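Midow Volatility Letter - your questions

How often does it come out?
Monthly, before the market opens. October's is usually the long one.

Do you tell me what to buy?
No. We tell you what has tended to happen after readings like today's, and you do the worrying.

How far back does the data go?
1,634 weeks. We drop the first 17 - the averages need a run-up.

Is a signal with 229 past cases reliable?
More so than one with four, which won't stop people emailing us about the one with four.

Who writes it?
Kofi Wumbei, who also answers complaints, in that order.
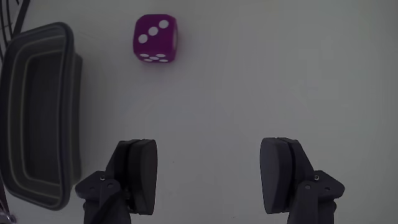
A purple die, three on top.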